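Sorting the kitchen things: a gallery

Gerkitska is a shared kitchen and dining room in Urnanholm, used by lunch clubs, cookery classes and anyone who books it for an afternoon. In May we emptied the cupboards and went through the lot. The pages from that week are gathered here, with a few later additions. Page last changed Mon 5 November.

The long cupboard
Pans went back on the bottom shelf with the lids upright in a rack beside them. The big stockpot no longer fits under the sink, so it lives on top of the fridge. Please use the step to get it down.

Crockery
Dinner plates are in piles of 12, side plates on the shelf above. Chipped ones have been taken out. The plates with the blue rim are from the old Lemaire canteen and are not to go in the microwave.

Baking drawer
Tins, cooling racks and the two rolling pins. Cutters are in the biscuit tin with the tartan lid. The scales weigh up to 2000 grams and need a new battery every spring.

Glasses and jugs
Tumblers are by the window. The measuring jugs hang on hooks inside the door, and the glass one is for cold liquids only.

Tea towels
Washed, folded and put in the second drawer down. Used ones go in the bag on the back of the door, which is emptied on Fridays.

The grey bin

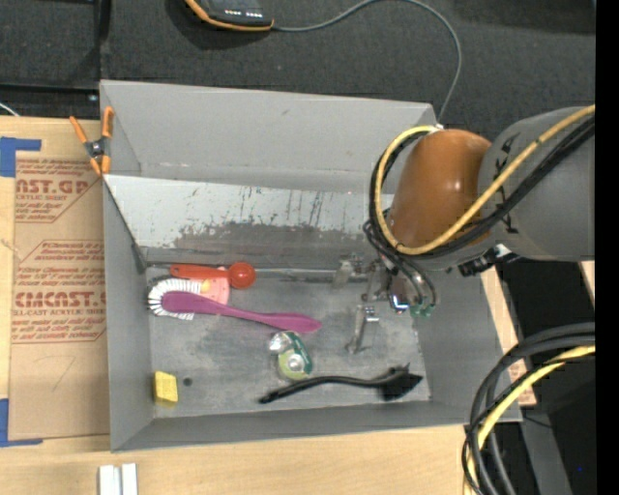 Small utensils are the hardest things to find a home for, and most of them end up in the bin until somebody decides. Scoops and brushes get put in together, which we would like to stop. The red-orange scoop is for flour and belongs in the baking drawer. The purple dish brush goes back to the sink. The bin itself is scuffed and scraped along the inside but still sound, and it will be kept for sorting.

Shelf labels
Printed on Skorura card and taped to the front edge of each shelf. If you move something for good, change the label too.

Still to do
The spice rack, the cupboard over the cooker and the box of odd lids. There are 5 lids in it that fit nothing we own. If one of them is yours, it will be on the side by the kettle until the end of the month.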